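Climcombe Evening Classes
Reading a Landscape, week 3: Contour lines
Tutor: Nermin Kılıçarslan

Welcome back, everyone, and thank you for bearing with me last week when we ran over (the river valleys always carry me away!). Tonight we come to contours, which I promise are friendlier than they look.

A contour joins up points of the same height. Walk along one and you neither climb nor drop. Where the lines crowd together the ground is steep, and where they spread out you can stroll along and talk. On the Hartley sheet, find the 200 metre line and follow it with a pencil, slowly, all the way round the hill.

Closed rings usually mean a summit, but do check the numbers, as a hollow can look just the same.

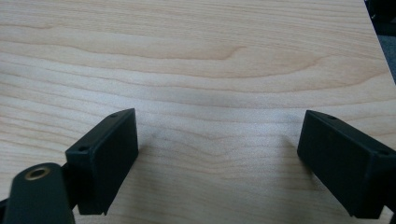
Fig. 7. Wavy grain in a pale wooden tabletop, with a darker line rising and dipping like a low hill.

For next time, please sketch the slope behind your own house, or any slope you're fond of, using five or six contours. Bring a rubber!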